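Why Do Wet Things Dry All by Themselves?

Spill some water on the kitchen floor, walk away, and do nothing. (You may already be good at this.) Come back after lunch and the puddle has gone. It didn't soak into the tiles, and the dog says it wasn't him. So where is it?

The water is in the air. It went up there in pieces so small that you couldn't see them leave. The pieces are called molecules, and even in a very calm puddle they are jostling each other like kids in a lunch line. Now and then one at the surface gets bumped hard enough to break free and fly off. Then another one goes, and another. Scientists call this evaporation, a long word for leaving without saying goodbye.

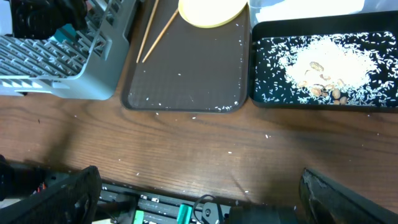 Water gets away faster when more of it touches the air. Pour a cup of water into a tall glass and it could hang around for days. Pour the same cup onto a big tray and it will be gone much sooner, with so much more surface to escape from. A dish rack uses the same trick. Look at all the narrow openings between the dividers in the gray one: a plate standing in a slot like that has air on both sides, and drips can run off the bottom. Stack your plates flat in a pile and the water in the middle is stuck there, sulking.

Heat helps too. Warm molecules move faster, so more of them get the big bump they need. Wind helps by carrying off the damp air and bringing in drier air, and that's why socks on a line like a breezy day in June. On a sticky day the air is already holding plenty of water, and your socks will just have to wait.

Try it yourself

You need 3 saucers and a spoon. Put 4 spoonfuls of water in each saucer. Leave one on a sunny windowsill, one in a shady corner and one inside a closed cupboard. Write down which one you think will dry first – in pen, so you can't change it later. Check them every morning.

When Taras Fedoruk's class in Jidmont tried this, the cupboard saucer was forgotten until the following Friday. It still had water in it. It also had a spider beside it, and the spider has been left out of the results.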